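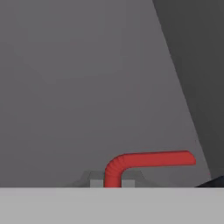
Figure 3. Simulated view of the bent red tube standing in its gray holder.

3.2 Looking after the cell

We set up the Buvora cell twice, once on the bench at Davanmont and once in simulation, and I'll admit the simulated one got more of our love. The tube in Figure 3 gave us the most grief. Its ribbed bend has to point the same way at every reset, so we check the long arm first and fix the holder pose if it has drifted. Over 300 resets needed that fix before we rewrote the Prallness config file – a dull afternoon, but worth it. After the rewrite we ran 1,529 more and touched the pose by hand in none of them. On the real bench we still re-zero the wrist every 151 cycles and wipe down the fingertips while we're at it. The joint limits are the same in both setups.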